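Notes for my talk, Saturday, Feller Hall, small room
Speaker: Karthik Siddiqui
Title: Why the cups are still there on Monday

Start slowly. Say thank you to Radberg for the room and the coffee. I have 20 minutes, so no long story about my studies.

Opening question to the room: who has a shared kitchen at work? Wait for hands. Then ask who likes it. They will laugh a little, I hope.

Explain where I come from. At Plutavow we were 20 people on one floor with one kitchen, and every week there was an angry note on the fridge. I collected these notes during one winter. Read two of them aloud, the polite one first.

Main point of the first part: people leave a cup in the sink when they do not know if the dishwasher is clean or dirty. It is a question of information. A person who must open the door, look and decide will often choose the sink.

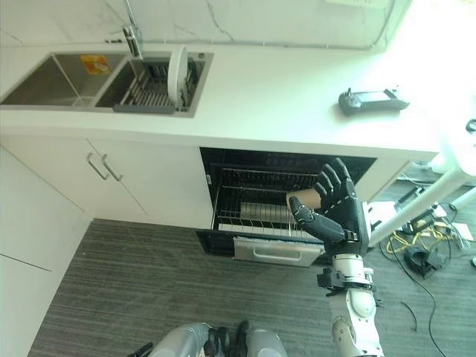
Slide 4. Paper cup at the open dishwasher, lower rack.

Next, money. We spent 1,830 on new cups and spoons in one year. Do not say whose budget it was! Pause here, let them read the number.

Then what we tried. First a list with names, it failed in the second week. After this a sign on the door with two sides, clean and dirty. My colleague Wijesinghe made it from a calendar page from May. People turned it, mostly. Be fair and say that the sink was not empty every day.

If there is time: the story about the milk. If not, skip to questions.

Question I expect: "What about cleaning staff?" Answer: they came in the evening, and dishes were not in their contract.

Leave the slide with my e-mail on the screen. Take the adapter back home.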